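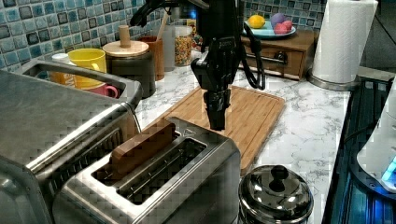

Jingyi Song

Lecture 6 notes: learning from demonstrations, and why your policy drifts

Rough notes, posted before class so you can scribble on them. Slides go up after. Bring the Campos handout from last time, we use the same notation.

Where we were. Behavior cloning = supervised learning. Observation in, action out, copy the person. Works better than it should. Fails in one boring way that takes up most of today.

Setup for the running example: toast task. Arm over the counter, toaster in front of it, one slice sticking up out of the left slot, right slot empty, cutting board behind. Goal is slice on the board. Start pose is gripper closed, over the board, holding nothing. Keep that start pose in your head, it matters for the homework.

Observation: camera image plus joint angles plus gripper opening. Action: change in gripper pose, plus open/close. Note that action is a CHANGE, not a target position. Ask me why in class. (Short version: small errors stay small for one step. They don't stay small for a hundred.)

Compounding error

Say the policy makes a mistake with probability e at each step, on states the demonstrator visited. Run for T steps. If mistakes were independent you'd expect cost growing like eT. But one mistake puts you in a state the demonstrator never visited, and there the bound on e says nothing. Worst case you stay lost for everything that's left. Sum it up, you get e times T squared. Do the sum yourself once, it is two lines.

In toast terms: gripper comes in a little left of the slice. Person never did that, they always came in centered. Policy has no idea what this view means. Closes on air, or on the rim of the slot. Then lifts, carries nothing to the board, and opens. Very confident the whole way.

Things people do about it

Corrections (DAgger style). Run the policy, have a person label what they would have done, add to the data, retrain. Gets you back to linear in T under the usual assumptions. Expensive in person time. Labeling an action you are not executing feels strange and people are bad at it, see Xu's section below.

Noise injection. Push the demonstrator off course while they collect, so recoveries end up in the data. Cheap. Too much noise and you get bad demos, and near a toaster slot "too much" is not very much.

Action chunks. Predict the next k actions, execute them, then look again. Fewer decisions so fewer places to go wrong. Cost: blind in between. For the approach fine, for the grasp use small k.

More data. Yes it helps. See next bit.

The Melholm numbers

Huiling Xu collected these for her thesis, they are in the course folder. 688 demos in the first batch, slice always in the same slot. Then a second batch with slot, board position and clutter varied, bringing the total to 1,577. The policy from the first batch looks great until you move the slice over to the other slot, then it reaches for the old one anyway. It learned a location and the image barely mattered. Policy from the full set handles both slots.

Careful!! Two things changed between batches, amount and variety. You can't say which one did it from this comparison. Someone always writes "more data fixed it" on the exam. Don't. The clean test is 688 demos sampled from the full set against the original 688. Junhao Zhong is running that, results in March if the arm behaves.

Shiny things

Kitchen is full of polished steel. Toaster sides, pot lid, handles. Reflections change when the arm moves, and the network is happy to use them as a cue for where the arm is. Fine in training. Change the lights and the cue is gone. Random brightness and color shifts help some, they do not touch reflections much. Masking experiments are the way to check: cover a patch of the input, see if the action moves. If covering the pot changes the grasp, you have a problem.

Evaluation, quick

Report the start states. Same starting states for every method, reset by someone who doesnt know which policy is next. Stage success as well as full success: reached, grasped, lifted, placed. A method that fails at lift and one that fails at reach are very differnt things and a single number hides it.

Homework, due before lecture 7

1. Derive the T squared bound. State where you use the worst case.

2. From the closed, above-the-board start pose, write down the shortest sequence of stages that gets the slice to the board. Mark where you'd want short chunks and why.

3. Pick one object on the counter that the task doesn't need. Design a masking test for it. Half a page max.

Work in groups of 2 if you like, hand in one copy with both names. Questions on the folder or access to Aiguo Luo, questions on the math to me.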